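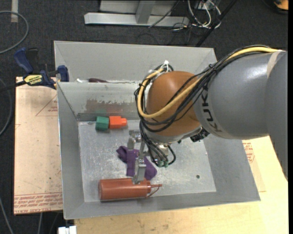
Joaquín Sepúlveda asked at our first meeting whether he would now spend his whole shift standing beside the arm and waiting for it to get stuck. It was a fair question, and this page is my attempt to answer it for every packer who moves over to a picking cell at Drelley.

Search this guide Enter keyword Go

Your work changes from picking every item to preparing the bin and taking care of the difficult ones. Please follow these steps in the first weeks.

1. Before you touch the bin, stop the cell with the panel and put your own lock on the gate. Two people inside means two locks.

2. Look at how the items lie. Cloth is the hardest thing for metal fingers, as it folds and hides what is under it. If a cloth item covers a bottle or a small part, pull them apart by hand.

3. Turn bottles so that the body is free on both sides. A narrow nozzle is a bad place to grip.

4. Check that small pieces are not pushed against a wall or partition. Leave a space as wide as your hand.

5. Look at the cables along the wrist – they should follow the arm with enough slack to bend. If a tie is broken, report it and do not restart.

6. Close the gate, remove your lock and start in slow mode. Watch the first 3 picks before you go to normal speed.

When a pick fails, the cell tries again 2 times and then calls you. Write the item and the reason in the Pretance log. One word is enough, for example "folded" or "slipped". Jintana Suwannarat reads this log every morning, and in September she used it to change the order in which bins are filled.

About the shift plan: nobody stays at one cell longer than 90 minutes. After this you change to hand packing or checking. Some colleagues miss the old rhythm and find the waiting tiring, more than the lifting was. Please tell your shift leader if this is so for you – the plan can be changed.

Training takes 36 hours and is paid as normal work. Ask Junpei Hattori for the next free place.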